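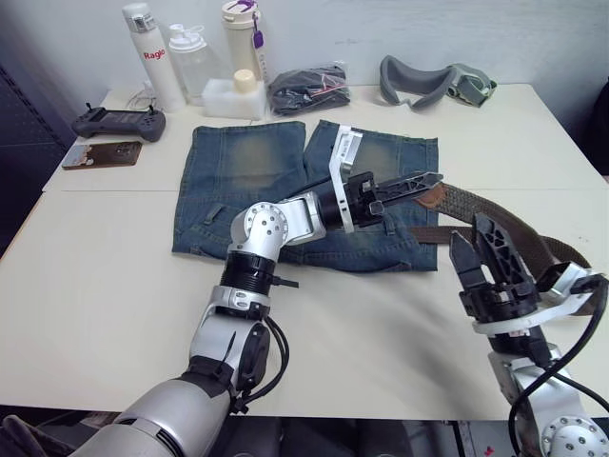 Blue denim and a long braided belt on the white table.

Skoditz: Belts and Loops
A README for the denim part of the collection
Last updated Mar 20, 2026

Welcome! Skoditz is our collection about one small chore most of us do half asleep: getting a belt through the loops of a pair of trousers. Grakthorpe covers shirts and Strazds covers socks and gloves, but belts have been the most fun by a long way, and I've been looking forward to writing this one up properly.

What's in it
137 sessions of threading
109 sessions of taking the belt back out
1,026 short written notes, one or more to a session
2 spreadsheets, one for garments and one for belts

Everything is laid flat for threading. A belt goes in very differently when somebody is wearing the trousers (you can't see the back loops, for a start), and that deserves a collection of its own one day.

Why woven belts
We began with stiff leather in February and moved on to braided and woven ones quite quickly. They're wonderful to work with! A braided belt bends wherever it likes, catches on rough seams, and will happily tie itself up if you leave too much slack. The notes for these belts are longer and, I think, a lot more interesting. 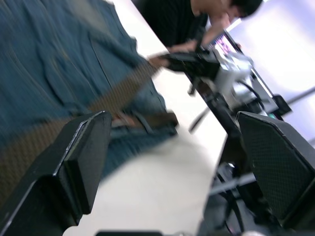 Heino Kairys wrote to ask whether we'd thought about loop width, as his own jeans have two narrow loops at the back that fight every belt he owns. A fair point, and the garment spreadsheet now has a column for it. He also wanted the direction of threading written down, so that's in the notes from Trestmont onwards (Trestmont being our name for the second round of sessions).

How the notes are written
Each note is one or two plain sentences. We use "tip" for the end that goes in first and "tail" for everything still waiting its turn. "Snag" means the belt stopped and needed easing back. Please keep to those words if you send us additions, as it makes searching so much easier.

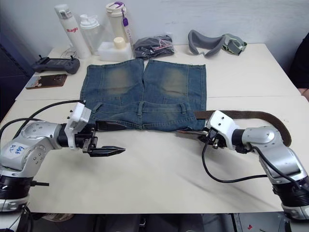 Slack is the thing I'd most like people to look at. A long tail has to go somewhere, and where it goes changes how the next pull feels. With the waistband turned to the front edge of the table and the strap curling away to the right, the note should say "tail right, curved", and that's plenty. There's no need to measure the curve. If the tail drops off the table, do say so, because the weight pulls on the loop.

Known gaps
Very few wide belts so far. No corduroy at all, which I'm sad about. The spelling of colours wandered in the early notes ("tan", "light brown", "biscuit") and Edgars Baranauskienė is still working through them.

Using it
Free for teaching, study and tinkering. Mention Skoditz by name, and tell us what you made, we love hearing about it! Corrections are best sent with the session number and the line of the note.
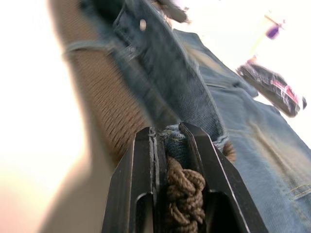
Knotted braid beside frayed denim.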